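Stopping drawers and doors from sticking

Bits and pieces picked up over the years, mostly from doing it wrong first. No particular order.

Damp weather is the usual culprit. Wood swells. Don't plane anything in December if you can wait till it dries out, or you'll have a gap you could post a letter through by summer. Mark the tight spot in pencil, leave it, look again in a few months.

Wooden drawer runners — candle stub, the plain white sort. Rub it hard along the bottom edge of the drawer and along the runner too. Push in and out a dozen times. Wipe off the crumbs. Soap works but goes gummy in a warm kitchen, I gave up on it.

Metal runners. Take the drawer right out, hoover the track, then an old toothbrush. You'd be amazed what lives back there (rice, mainly). Wipe with a drop of washing-up liquid in warm water and dry it properly. Tiny bit of dry lubricant after. Not cooking oil!! Goes like toffee by the following year and then you've got to get it all off again.

Drawer bottom sagging? Empty it first. We had one at Isside with 241 loose screws and a whole tin of wood filler in it, no wonder. Slide the bottom back into its groove, two small pins at the back edge, done.

Doors that catch at the top, check the hinges before you touch the door. Nine times out of ten it's a loose top hinge. If the screw just spins, pull it out, pack the hole with matchsticks (heads off) and a dab of wood glue, snap them flush, screw back in. Leave overnight if you've the patience. Or use a longer screw, 63 mm will usually find something solid in an old frame. Drill a small hole for it first or it may split.

Doors that catch at the bottom. Slide a sheet of carbon paper underneath, open and shut, see where it marks. Sand that bit only. Then seal the bare edge — people always forget this and teh damp gets straight back in.

Squeaky hinge: lift the pin out one at a time, wire wool, smear of petroleum jelly, drop it back. Do the bottom one first so the door stays up.
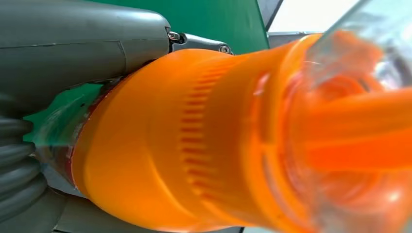
Fuvbridge Tool Library — Home Repairs Group

Small fixings. Keep the screws from each hinge in their own egg cup or jam jar lid. They look the same and they arent. If a small screw head is chewed up, lay a wide rubber band over it and press down hard with the driver, turn slowly. Stop as soon as it slips and try a bigger tip.

Hand tight is plenty on anything going into chipboard. Once it's stripped it's stripped.

Paint build-up on sash cupboards and old larder doors, score the line with a sharp knife before you pull. Go round twice. If the house is old, get a lead test kit before sanding.

Bernardo Henriques has added that beeswax is better than candle on oak. Haven't tried. More on cupboard catches when I get a minute.

Updated July 2, 2022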